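Kommissionieraufgaben für zwei Arme: Demonstrationen aufnehmen und auswerten

Stand: 10. Juni 2026

Die Anleitung beschreibt, wie wir im Projekt Kumetti Demonstrationen für das Zusammenstellen von Bauteilsätzen aufnehmen. Den Ablauf haben Youssra Filali und Seidu Mensah festgelegt. Vorausgesetzt wird ein kalibrierter Zweiarmroboter mit einer festen Kamera und Kameras an den Handgelenken.

1. Arbeitsplatz einrichten

Die Behälter bleiben während einer Serie an ihrem Platz. Nur die Lage der Teile darin wird zwischen den Episoden verändert.
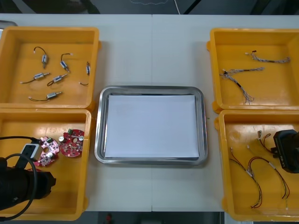

Die Zielablage muss von beiden Armen erreichbar sein, ohne dass sich die Ellbogen kreuzen. Wir prüfen das vor jeder Serie mit einer Leerfahrt. Bewährt hat sich die Anordnung mit je zwei gelben Behältern links und rechts und der Edelstahlschale in der Mitte. Das weiße Papier darin dämpft Reflexionen des Metallbodens, die in unseren ersten Serien die Segmentierung gestört haben.

2. Episoden aufnehmen

Jede Episode beginnt mit leerer Schale. Der Bediener greift ein Teil, legt es ab und fährt zurück in die Ausgangslage. Fehlgriffe werden nicht gelöscht, sondern in Likico mit der Marke „Korrektur“ versehen. Bei Hubmagneten greifen wir am Metallrahmen, nie an den Anschlussleitungen.

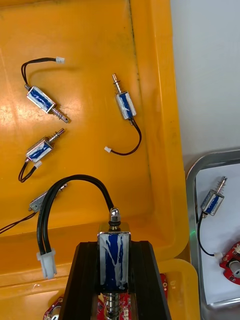
3. Daten aufteilen

Von 1.000 Episoden gehen 700 ins Training, der Rest dient der Validierung und dem Test. Episoden derselben Serie dürfen nicht auf mehrere Teile verteilt werden.

4. Ergebnis prüfen

Abdul-Rahman Antwi hat die Strategie mit und ohne Korrekturepisoden trainiert. Mit Korrekturen griff sie nach einem Fehlversuch häufiger erneut zu; bei verhakten Leitungen blieb der Unterschied klein. Für einen Vergleich bitte immer dieselben neun Startanordnungen verwenden und die Protokolle unter Venckus ablegen.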